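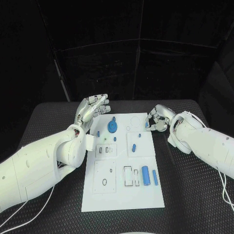 How a digger moves its arm

If you have ever stopped to watch a digger on a building site, you may have noticed how strong it is and how carefully it can move. The same machine can pull a tree stump out of the ground and then smooth the soil flat. This page explains how it does both.

The proper name for most diggers is an excavator. The word comes from Latin and means something that hollows out. In Britain nearly everybody says digger, and we will too.

The parts of a digger

The bottom part is called the undercarriage. It has either wheels or tracks. Tracks are long loops of metal or rubber that spread the weight of the machine over a bigger piece of ground, so it does not sink so easily into mud.

On top of the undercarriage sits the house. This is where the engine and the cab are. The house can turn all the way round while the tracks stay still.

The long arm at the front comes in two main pieces. The piece joined to the house is the boom. The piece after that is called the dipper, or sometimes the stick. At the end of the dipper is the bucket. You can copy this with your own body. Your upper arm is the boom, your forearm is the dipper and your cupped hand is the bucket.

What makes it move?

Your arm moves because muscles pull on your bones. A digger has no muscles, so it uses oil.

Look along the boom of a digger and you will see shiny metal rods sliding in and out of thick tubes. The tube is called a cylinder, or a ram. Inside it is a round plug called a piston, which is fixed to the rod. When oil is pumped in behind the piston, the rod is pushed out. When oil is pumped in on the other side, the rod slides back in.

Using a liquid to push things is called hydraulics. It works well because oil is very hard to squash. If you push on one end of a pipe full of oil, the push is passed along to the other end almost straight away.

There is another clever part. If you push oil through a narrow cylinder into a wide one, the wide one pushes back harder than you did. The wide piston does not move as far, though. You get more force and less distance. A digger's pump squeezes the oil very hard, and the wide pistons turn that squeeze into a huge push.

The big digger at Flukovside quarry

Flukovside is a quarry where stone is dug out for making roads. The largest digger there is a Trakstead 843. It has a smaller neighbour, the Trakstead 494, which is used for tidying up and digging ditches. Both work in the same way. The 843 has wider cylinders, a bigger pump and a much larger bucket.

The 843 fills dumper trucks, which carry the stone up the hill to the crushing machine. It takes 8 buckets of stone to fill one truck. The driver swings the house round, opens the bucket over the truck and swings back for more.

How the driver controls it

There is no steering wheel in the cab of a tracked digger. The driver has two joysticks, one for each hand. On many diggers the left one swings the house and moves the dipper. The right one moves the boom and the bucket. Levers or pedals in front of the seat work the tracks. To turn a corner, the driver makes one track go faster than the other.

Moving a joystick opens a valve, which is a kind of gate for the oil. A small movement opens it a little and the arm moves slowly. A big movement lets more oil through. Good drivers move both joysticks together, so the arm travels in one smooth sweep. Learning to do this takes a lot of practice.

Try it yourself

You will need 2 plastic syringes without needles (one thin and one fat), a piece of plastic tubing that fits tightly on the ends, and some water. Do this over a sink.

Fill the thin syringe and the tube with water and try to get rid of the bubbles. Push the fat syringe all the way in and join it to the other end of the tube. Now press the thin one slowly. The fat one will slide out, but only a short way. Ask a friend to hold the fat plunger down with a thumb while you press. Who has to push harder?

Try again with some air left in the tube. It will feel springy, as air squashes easily and water does not.

Words to remember

Boom — the part of the arm joined to the house.
Dipper — the part between the boom and the bucket.
Hydraulics — using a liquid to push things.
Piston — the plug that slides inside a cylinder.
Valve — a gate that lets oil through or stops it.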